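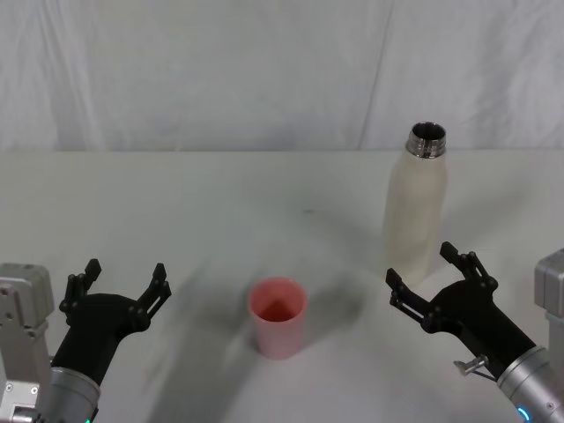 居家生活 > 布艺与窗帘 > 清洁保养

白色窗帘买回来折痕怎么都下不去,除了熨还有别的办法吗

提问者:隔夜的豆浆
浏览 2263 回答 3

先交代背景。一月份搬的家,原来的窗帘是房东留下的,颜色介于咖啡和更多的咖啡之间。我一时冲动,全换成了白的。网店页面上那块布垂得跟瀑布似的,到我家以后更像一张被人反复折过又反悔的地图。

布料标签写的是涤棉混纺,没有衬里,牌子叫 Kevska,客服说是"自然垂感面料,悬挂一段时间后会舒展"。我问一段时间是多长,对方发来一个笑脸。现在已经挂了51天,竖着的褶子我能接受,毕竟窗帘嘛,总得有点褶。受不了的是那条斜的,从上面一直拉到下面,进门第一眼就看见它,第二眼还是它。

试过的办法:
喷水以后用手抻,干了照旧,还多了一圈水印。
吹风机,吹到手酸,折痕没动,电费动了。
洗完澡把窗帘抱进浴室挂着,据说蒸汽有用。结果是浴室很热闹,窗帘很淡定。

家里没有熨衣板,挂烫机也没有。窗帘离地2米多,拆下来要踩椅子,我恐高,椅子也不太稳。预算有限,不想为一条折痕买一台大家电。另外顺便问一句,白窗帘到底多久洗一次?我妈说一个月,我室友说搬家的时候。

补充:不要推荐我换成咖啡色,谢谢。

三楼朝北
采纳的回答 赞同 51

你这条斜的多半是布卷在运输时压出来的,跟叠出来的折痕不是一回事。涤纶成分高的布,压久了会把形状记住,喷点冷水它不认账,得有温度才肯松口。

我自己的做法,仅供参考:

先看洗标。能水洗的话,整片拆下来,洗衣机选轻柔档,水温按洗标上限走,别超。洗衣机里不要塞满,窗帘单独洗,大件一次一片。脱水转速调到最低,我那台最低是400,有的机器可以直接关掉脱水。很多人洗完更皱,问题就出在这一步,甩得跟麻花一样,再指望它自己想开。

洗完别晾在阳台,趁湿直接挂回窗帘杆上,湿布的重量会自己往下拽。下摆用手往下捋几遍,再夹几个长尾夹,隔一掌夹一个,夹子和布之间垫张白纸,免得留印。窗户开条缝,地上铺条旧毛巾接水。第二天早上基本就平了。

要是洗标写着不可水洗,就只能用蒸汽。借一台手持挂烫机,从背面烫,一只手在下面拉着布,喷头慢慢往下走,斜的那条也顺着竖向烫,别沿着折痕烫,沿着烫等于给它描边。喷头别贴死,先在下摆里侧试一小块。

椅子不稳就别踩了,找个人扶梯子。折痕可以再等等,腿不太能等。

清洗频率:不开火的房间,半年一次够了,平时用吸尘器换软毛头吸一吸。靠厨房的勤一点。你室友的标准也不是不行,看你多久搬一次家。

追评 隔夜的豆浆:昨晚照做了,夹子不够,用了8个长尾夹加两个晒袜子的。早上起来竖褶还在,斜的那条要歪着头找才看得见。水印也一起没了。地板湿了一片,毛巾铺小了。

Elżbieta Walczak
赞同 8

我在一家做窗帘的小店干过几年(店叫 Carrasco,已经关了,跟我没有关系)。楼上说得差不多,我补充几点。

一,下摆里有没有铅坠或者铅线?没有的话垂感永远差一口气。窗帘店里有按米卖的铅线,从下摆折边的一头穿进去,两头缝住就行,不用缝纫机。洗之前记得看说明,有的可以跟着一起洗,有的要抽出来。

二,斜折痕如果洗过还在原处,去看挂钩。两边挂钩高低差一格,布就会被斜着扯,扯久了和折痕长得一模一样。我见过有客人为了这个退了三次货,最后把左边第一个钩子往上挪了一格,事情就结束了。店里没有收她钱,她也没有道歉。

三,布本身裁歪了也会这样。把窗帘取下来对折,下摆两个角对齐,看侧边能不能合上。对不上就是纬斜,怎么烫都会慢慢歪回去,这种趁早找卖家。"自然垂感"四个字不包括歪。

柔顺剂少放或者不放,放多了布发软,是好看,但更容易吸灰。白色的就别给自己找事了。漂白水也不要用,涤棉里的棉会发黄,到时候你离咖啡色就不远了。

Dusania小卖部
赞同 0

换成遮光布吧,我家用的 Clanum 的,厚,不皱,花了将近2000,挂上去以后白天也要开灯。总体满意。

隔夜的豆浆 回复 Dusania小卖部:什么颜色的?

Dusania小卖部 回复 隔夜的豆浆:咖啡色。

相关问题
纱帘洗完缩水短了一截怎么补救
罗马杆和轨道哪个更适合租房
窗帘下摆拖地一点是不是故意的
长尾夹在布上留了锈印能洗掉吗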